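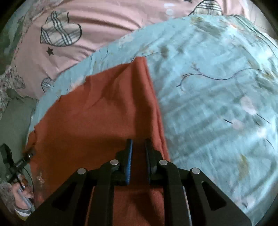 I'd been promised twenty minutes with Nigel Tapley and got most of Thursday afternoon, so forgive me if this wanders a bit.

Nigel walked the coast path last spring, all 730 miles of it, with a rucksack he describes as "mostly socks and cheese". I wanted to know about the rain first (of course I did, I'm a terrible camper). "You stop minding by the second week," he said. "Your feet mind. Your feet never shut up. But the rest of you gets quite cheerful."

He'd started in March, which everyone told him was too early. His old walking friend Decha Intarasuk came along for the first stretch and went home with a bad knee, and Nigel says he nearly went with him. "I sat in the bus shelter after he'd gone and ate a whole malt loaf. Then I thought, well, I've paid for the campsite."

I asked what he missed. I was expecting a hot bath, but no! "Doors," he said. "Being able to shut one. A tent zip isn't the same."

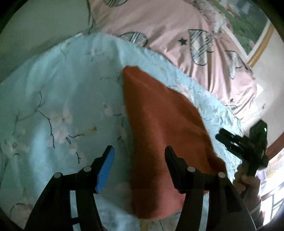 Kit and money

Now, the bit you all write in about. Nigel spent £966 in total, and £700 of that was food and campsites. His tent is a second-hand Okel he's had for years and he's very loyal to it, even though one of the poles is held together with tape. The boots were new and he regrets them. "Wear them round the house for a month first. I did four days and thought I was being sensible."

Would he take a stove again? He pulled a face. "I would, but a smaller one. I cooked porridge every morning and by Cornwall I couldn't look at it. I was swapping it for crisps with a lad on the next pitch."

I had to ask about the cliffs too, as I go wobbly on a stepladder. He said the climbs up out of the little coves were worse than any of the drops, and that he'd learnt to do them before lunch.

He's off again next year, this time going the other way round, and Decha is coming if the knee allows. "He's bringing the malt loaf," Nigel said, and went to put the kettle on.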